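Power supplies: Devell refreshes its 300 W small form factor unit

Devell has updated the smallest power supply in its lineup. The Stidia 300 replaces the older model of the same wattage and goes on sale in August through the usual resellers. It is aimed at compact desktops and home servers, where a full-size ATX unit will not fit and a graphics card is either modest or missing.

The main change is inside. The old unit ran its fan all the time, and in a quiet room you could hear it from a desk away. The Stidia leaves the fan off until the load passes 50 watts. Most of the home servers we hear about from readers sit well below that for the bulk of the day, so in practice the fan should stay still unless a backup or a video job is running. A small switch on the back turns this behavior off for people who want constant airflow over their drives. 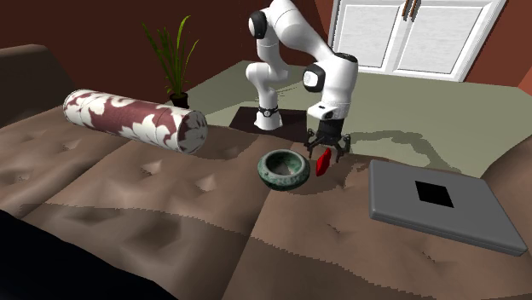 Danladi

Cables are still fixed, and that will bother some builders. Devell says a modular connector panel would have added length, and the short body is the reason people buy this line in the first place. The main cable is long enough for most small cases, but the processor cable is on the short side. If your board has its power socket in the far corner, measure before you order. Extensions work fine, though they take up space that a small case does not have much of.

There are 2 drive power cables in the box, each with three plugs. The older unit had only one, so anyone with four or more drives had to use a splitter. There is a single eight-pin plug for a graphics card. We would not pair it with anything that draws much power — 300 watts goes quickly once a processor and a few spinning drives are counted.

The warranty is now 7 years, up from five. It covers the fan as well as the electronics, which was not the case before. Registration is not required, but you will need the receipt.

One note for owners of the Garbridge case. The mounting holes line up, but the power switch sits close to the inner lip of the rear panel. It can be reached with a fingertip once the unit is screwed in. Set the fan switch before you install it, as that one ends up behind the metal.

Stock of the older model will be sold off and not replaced. Spare mounting brackets for it will stay available, and they fit the new unit too. A longer look at noise and heat will follow in a later issue, once we have had the Stidia in a closed case for a few weeks.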